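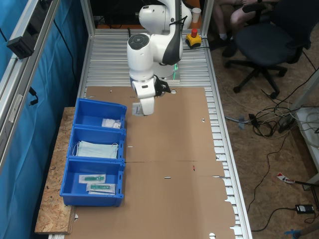

## Your first bin-sorting demo

Hand guiding is my favourite way to start, and you'll be surprised how quickly it clicks!

1. Put the arm in guiding mode and hold it at the wrist, with your other hand near the e-stop.
2. Move to a spot just over the item, then lower straight down. Go slower than feels natural.
3. Close the gripper, wait 2 seconds, lift, and carry it to its bin.
4. Release, back off, save.
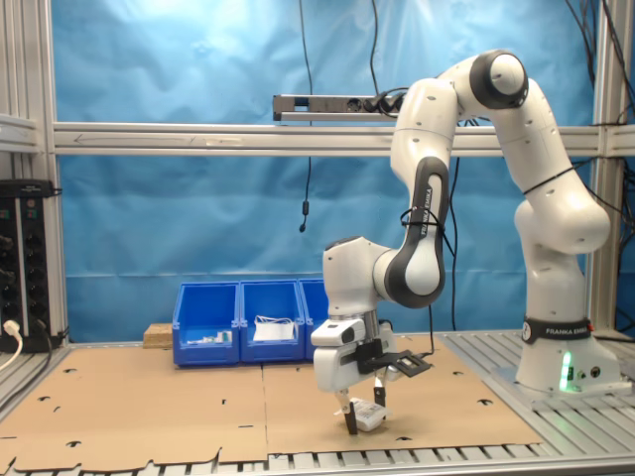 Do 4 good runs per item before you move on to the next one. Shift the start position a few centimetres each time (Johanna Kaufmann's tip, and it made a huge difference to our grasps). If you fumble one, bin the recording and go again.

Once that feels easy, try the same task by remote control. Harisel users can skip to the joystick setup.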